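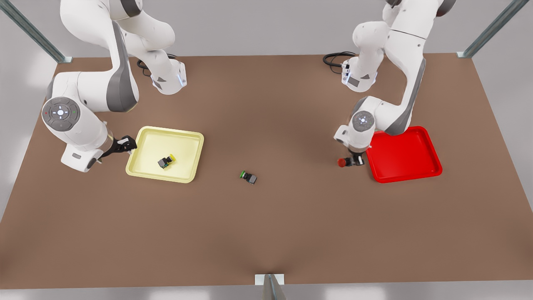
The Letter from Belkadi

Zuleica Evangelista got off the bus at Hever with one bag and walked up the hill to her aunt's shop. The key was under the flowerpot, where the solicitor had said it would be. The door stuck at the bottom and she had to lift it by the handle to get it open.

The shop had sold buttons, thread and wool. Her aunt had run it on her own until the spring. Most of the stock was still on the shelves, and the till drawer was open with a few coppers in it. Zuleica put the kettle on in the back and sat down to read the post.

There was a bill for the water, a seed catalogue and a letter from a firm called Belkadi, who wanted to buy the building. They offered a fair price and asked for an answer by October. She read it twice and put it in her coat pocket.

In the afternoon she started on the shelves. Her aunt had kept the buttons in tobacco tins with a sample stitched to a square of card on each lid. Behind the last row she found a ledger. It wasn't for the shop. It was a list of people who had borrowed money, with dates and sums in pencil, and nearly all of them had been crossed out. One had not. It said Jernetti, 300, and beside it, in ink, "leave him be".

She knew the name. It was over the bakery across the road.

She went over before it closed and bought a small loaf. The man behind the counter was old and had flour on his glasses. He looked at her for a while before he gave her the change.

"You're the niece," he said.

"Yes."

"I owe you money, then."

"I don't think so," said Zuleica. "She wrote that I was to leave you be."

He took his glasses off and wiped them on his apron, which made them worse. He said the oven had broken the winter his wife was ill, and that Zuleica's aunt had come over with the money in a button tin. He had tried to pay her back four times. Each time she had told him to keep it for the next oven.

"Did you need a next oven?" she asked.

"No. It's still going."

He asked if she was going to sell. She said she had a letter about it and hadn't made up her mind. He told her they had written to him as well, and that his was in the bin.

That evening she had the bread with some cheese from her bag and went on sorting. She put the buttons by colour, then changed her mind and put them back by size, as they had been. A woman knocked on the glass and held up a child's cardigan. Zuleica lifted the door open.

"I know you're shut," the woman said. "It's only the one button."

It was a plain blue one. Zuleica found the tin on the second shelf and tipped a few out on the counter. The woman chose two, in case the child lost another, and asked how much they were.

Zuleica didn't know. She looked on the bottom of the tin, and the price was there in her aunt's writing.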